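Notes for the Norkwood talk — push buttons and the spares drawer

Slot is after lunch. Start quietly, they'll be full of pie.

Open with the drawer at Femilgate. Every site has one. Ours was labelled MISC, and under that, in different pen, MISC 2. Ask for hands: who has one at home too? Wait for the laugh. If no laugh, carry on as if none was expected.

The stocktake figure: 656 loose parts, almost all of them bought to replace something already in the drawer. Pause. Let the people from purchasing look at their shoes.

Then on to push buttons, which are the worst offenders. A button looks like one thing and is really a small pile of things: the bit you press, the collar, the barrel, the contact block round the back. People order by the bit you press. "A green one." Green tells you what the operator will see and very little about what the wiring will do. 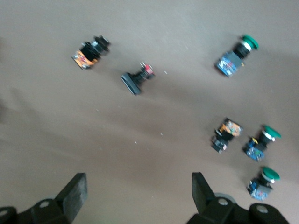 So the Tarard line sat idle for 16 hours one January while a correct-looking button was fitted, removed, sworn at and fitted again. The cap was perfect. I have never seen a better cap. The contact block behind it was the wrong type, and it said so in print, on the side nobody had turned over.

What we do now — keep this bit brisk:
Tip the lot out on a bare surface before sorting. Read the block first, then look at the cap. Bag each button whole, collar included. Collars wander.

Mention the Geum site, who sorted theirs by colour and were very proud of it. Be kind. They have cake at their meetings.

Leave 5 minutes for questions. Someone will ask about labels. Say yes, labels, and show the 12 bin names on the handout.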